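Moths, Egg Cartons and a Very Long Notebook

By Saimi Kemppainen

300 shares
14 comments

Maureen Hulme keeps her moth records in the kitchen, on the shelf where other people keep cookbooks. The oldest notebook is missing its cover. The newest has a coffee ring on the front and stops in the middle of a page, at the entry from the night before I visited.

She moved to Vurkisley to teach middle school science and started recording moths the summer after she retired. A neighbor had given her a sheet and an old porch bulb, and she hung the sheet over the clothesline.

"I thought I'd see brown ones," she said. "There were green ones, and one that looked like a piece of broken birch twig. I went back in for my glasses and I didn't go to bed until two."

She still uses a sheet sometimes, but most nights she runs a box trap on the back step. A light sits over a funnel, and the moths drop through into a box filled with egg cartons, where they settle down in the dips. In the morning she lifts the cartons out one at a time, writes down what is there, and lets everything go in the hedge.

"The cartons have to be the cardboard kind," she said. "Foam is too slick. I have people in three towns saving them for me, and I have to tell them to stop."

Her best night was in August, in the second summer, when the trap held 1,109 moths. She started at six in the morning and finished after lunch. A large share of them were the same two species of underwing, and she said that if she had to do it again she would have closed the trap at midnight.

"It was warm and still and there was cloud cover. No moon. You could feel it was going to be a big one. Now when I get a night like that I set the alarm and turn the light off halfway through. It's no good for them to be packed in like that, and it's no good for me."

I asked whether she has seen the numbers fall. She took some time over the answer. One garden does not tell you much, she said, and she changed the bulb a few years in, which makes the early notebooks hard to compare with the later ones. A streetlight went up across the road and then came down again. The field behind the house was hay, then corn, then nothing.

"I can tell you what I've got less of. I used to have garden tigers every July and now I go whole summers without one. I can't tell you why. People want me to say why."

She sends her records to Bhupendra Agarwal, who collects them for the county and checks the odd ones. He was a bookkeeper for most of his working life and he said the two jobs are alike. I reached him by phone in Tutden.

"Ninety percent of what I do is ask for a photograph," he said. "Somebody writes in with a rare species and I say, lovely, may I see it? And usually it is a common one with the scales worn off. Maureen sends the photograph first, so we don't have to have that conversation."

The county file now holds records of 2,000 evenings, most of them from back yards. Agarwal would like more from the wet ground along the Trirari, where hardly anyone goes after dark. The path is rough and the mosquitoes are bad from June on. He goes himself when his knee allows it, usually with Macarena Barroso, who works nights at the hospital and is awake anyway on her days off.

Barroso does not own a trap. She paints tree trunks with a mixture of brown sugar, molasses and flat beer, waits an hour and walks back along the line to see what has come to drink. It is an old method and some nights it brings in nothing but slugs. She cooks the mix on her own stove, and her landlord has asked her about the smell.

"You do your trees at dusk and you go around again at ten, and again at eleven if you can stand it," she said. "You have to come up slowly. If you put a bright light straight on the trunk, half of them drop off into the leaves. So you point it at the ground next to the tree and let the edge of the light do the work."
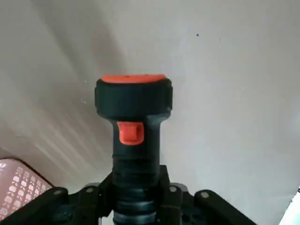

Black, with an orange-red cap.

Hulme has tried sugaring and doesn't care for it. She would rather sit. On the sheet nights she puts a lawn chair a few feet back, with a blanket and a thermos, and watches what lands. She keeps a pencil on a string around her neck, having lost a great many pencils. Pens are useless in the dew.

She had some advice for people who want to begin. Leave the porch light on for one evening and go look at the wall. Take pictures of everything, from above, with the wings flat. Don't buy a trap in the first year. Get a regional field guide and don't try to match every small brown moth in it.

"I still have a line in the book every night that says 'small brown, not known,'" she said. "Bhupendra doesn't like it, but he's never told me to take it out."

In winter she runs the trap once a week if it is above freezing. Most mornings it is empty. She writes down the date, the low temperature and a zero, and she said those pages matter to her as much as the August ones.

Before I left she went out to the step to bring the box in, as rain was coming. There was one moth still in the bottom carton, gray with a pale bar across each wing. She looked at it through a hand lens, said a Latin name I didn't catch, and carried it over to the hedge on her finger.

Share this story
14 comments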